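Notebook, thin film transport, 18 April 2022

Bismuth selenide film from the Jurau batch, remounted on the Cliltel cold finger. Contacts redone with silver paint. Four-probe resistance at room temperature 729 ohm, stable over the lunch break. Lock-in time constant left at 2 s.
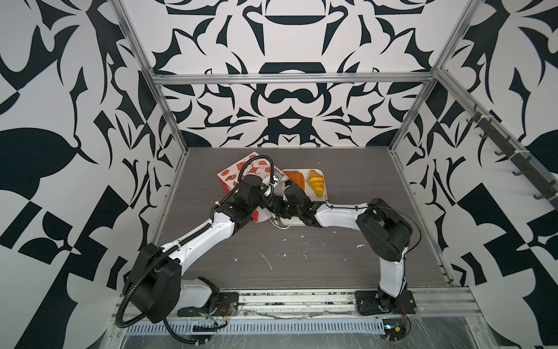 Is the surface channel separable from the bulk at this thickness?
Only at low temperature. Above 8 K the bulk carriers swamp the Hall slope and the two-band fit wanders.

Swept field both directions. Slight offset between up and down traces, same sign as last time. Suspect the magnet supply, not the film. Bednárik's script subtracts it, but the raw files stay in the folder as recorded.

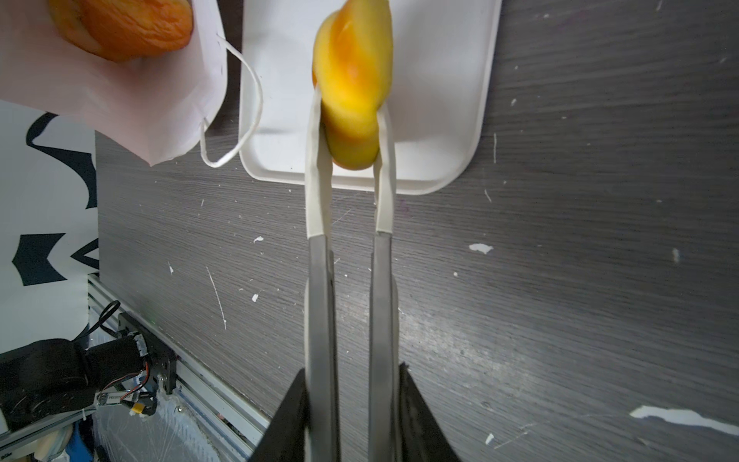
Noise check

Averaged 2000 points at zero field. Mains pickup gone after moving the preamp ground to the cryostat flange. Contact 3 still noisier than the others. Repaint before the next cooldown.
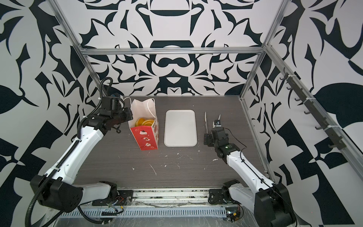 Markos Nikolaidis
Research engineer, low temperature transport

Tirkex pump needs its oil changed before the June run. Gate sweep not started. Leave the film under vacuum and the heater off overnight.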